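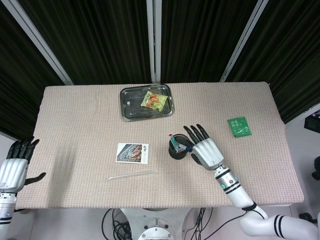 How to set up a table-clearing task for the two-arm robot

These instructions are for the packing and sorting staff at Vovcombe who now share their shift with the robot. I wrote them after my first month of teaching it, when I was still making most of the mistakes below. Before this I worked nine years on the hand-sorting line, so I know the items well and the software not so well. If you are the same, this page is for you.

What you need

A table with the cloth on it, one steel tray, the pen holder, and four or five small items from the mixed box. Please take things which behave differently in the hand. A snack packet is soft and changes its shape. A sachet is flat and lies close to the cloth. A card is thin and has only its edge to hold. A clear straw is difficult for the camera as well as for the fingers. Markers are the easy ones, so start with them.

Step 1. Prepare the table

Pull the cloth flat to all sides. A fold of the cloth can catch a finger, and then the hand stops and you must reset it from the panel. Close the curtains behind the table fully.

Step 2. Put out the items

Lay the tray at the back and the small items in front of it or beside it, with a hand's width between them where you can. Do not make a nice pattern. Real boxes from Rallent never arrive in a nice pattern, and what the robot learns on a tidy table it does not use well on the line. Turn a few items at an angle – this is enough.

Step 3. Bring the arms to the start position

Stand outside the yellow line and press Home. Both hands should come to the table with the fingers open. Look at the cables under the table before each session. They must hang free and not go around the base.

Step 4. Teach the first pick

Choose one item and one hand. Move slowly until the fingers are beside the item, wait for one breath, then close. I used to close while the arm was still moving, and Friederike Stüber showed me in the log that most of my dropped markers came from this. The pause feels too long, but please keep it.

Step 5. Repeat and change

Do 34 picks with one layout, then move everything and begin again. One full set is 100 picks. After a set, take a break away from the screen. Your shoulders will tell you the same.

Step 6. Write down the failures

Use the paper sheet and also the Zallbridge form. Write what you saw, in your own words: "straw rolled away", "card bent", "sachet stuck to the cloth". Ifeoma Iyamu reads every sheet and she prefers plain words to error codes.

What changes in your working day

Many colleagues asked me this, so I answer as far as I know.

Your hands do less and your eyes do more. On the old line I sorted 3,000 pieces in a shift and in the evening my wrists hurt. Now my wrists are fine, but by three in the afternoon I am tired in the head, and this was new for me. Torquil Skinner agreed that the teaching turns are two hours at the longest. If someone asks you to stay longer, you can say no and show this page.

The pay grade is the same for now. Morag Rankin is discussing a new grade for people who teach, and she wants to have an answer by December. I would like to promise more, but I cannot.

You also do not lose your place on the line. Each person goes back to hand sorting every second week – this was our own request, to keep the speed in our fingers.

If something goes wrong

Press the red button first and call after. Isla Guthrie has the key for the restart, and without her the arms stay off.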